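Unit 4. Sorting and Storage of Small Items: Classification Schemes

4.1 Purpose of a scheme

A classification scheme assigns every item in a collection to one class. Two conditions apply. The classes must not overlap, and together they must cover the whole collection. A scheme that fails the second condition usually gets patched with a class called "other." Once "other" holds more than 13 percent of the items, the scheme should be redrawn.

4.2 Attributes

An attribute is any property used to divide a set: size, material, use, date acquired. Attributes are fixed or variable. Material is fixed. Frequency of use is variable, and classes built on it need review. In the Bikcombe exercise (see handout 3) the first division is by use and the second by size.
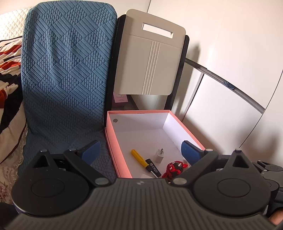

Photo: Yara Tarawneh

4.3 Depth and breadth

A flat scheme has one level with many classes. A deep scheme has several levels with few classes at each. For a collection of 1000 items, a flat scheme with 40 classes gives a mean of 25 items per class. Two levels of 40 classes each would give 1600 end classes, so many of them would stay empty. Search time depends on both the number of choices at each level and the number of items left at the end.

Hourani's rule, used in this course: add a level only when a class cannot be searched by eye in one pass.

4.4 Labels

Labels name the class and leave out the contents list. Use singular nouns. Do not abbreviate on the first level. Codes, if used, are assigned after the classes are final. The Vukik code (two letters, two digits) is acceptable for graded work.
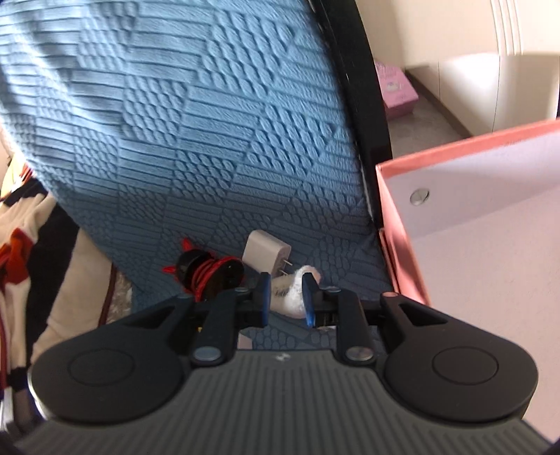 Changes to a label must be entered in the index on the same day. An index that lags behind the labels is treated as an error in the scheme and marked down accordingly.

4.5 Exercise

Draw up a two-level scheme for the 44 items in handout 4. State the attribute used at each level. Submit to Maya Rizk by the end of April.

Reading: Abou Jaoude, chapter 2; Twal, course notes, section on mixed sets.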